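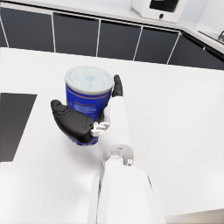

## Canister grips, and what 3,000 tries did for my tips page

I've been running grasp tests in simulation for the Leltine kitchen project, and I keep stealing ideas from them for my own counter! We did 3,000 grasps on tall tins, 64 per batch, changing only how high the hand took hold. Low grips with the thumb wrapped well around dropped 16 tins. High grips dropped way more, mostly on the turn toward the sink.

So, at home:

- Take a tall tin below the middle.
- Wrap your thumb before you lift.
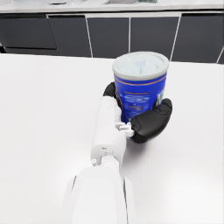 Cisternas wrote in to ask if a half-full tin changes things, and thinks the low grip gets tippy once the coffee shifts. We've only run full ones so far.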